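29 January 2020 — Hirnora bench, arm build

Long session on the arm, and a mostly cheerful one, so I want to get it down before I forget which bolt went where. The wrist adapter is finally on properly. I had been blaming the gripper for that little wobble for ages, and all the while it was my own spacer (the one I turned in August, when I was in a hurry to get home) sitting a hair too thick. Took it down on the lathe, put it back with the Lelard screws and fresh threadlocker, and the wobble is gone. If you borrow the torque driver, please put it back at 2 on the dial, as I keep finding it somewhere else entirely!

The breakfast table is still my favorite test. I know the foam blocks are tidier, but a cup has a taper to it, and a taper will find out any laziness in your finger angle. I started with closing force at 20 percent, and the cup slid down slowly every time the arm sped up. At 14 it was hopeless, of course. I've left it at 35 for now, with the slow approach I copied over from the Bullisow script, and that feels kinder to the cup as well as to my nerves.

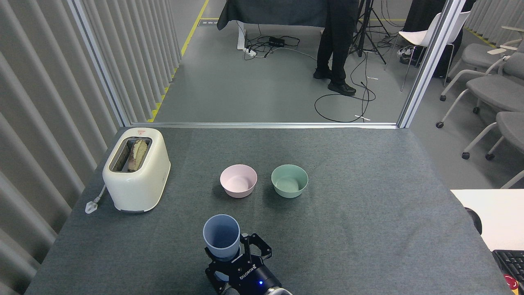
Cup in the gripper, toaster and bowls beside it
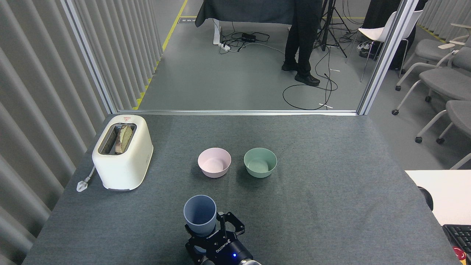
Next job is the set-down. My release height is still a guess, and I'd like the fingers to open a little later — about 9 millimeters lower than they do now, if the table height in the config is to be believed. I want to measure that again at all four corners first. The Fortin cable clips came too, and I haven't touched them. Whoever is in before me is very welcome to start on those, only leave some slack at the elbow, please.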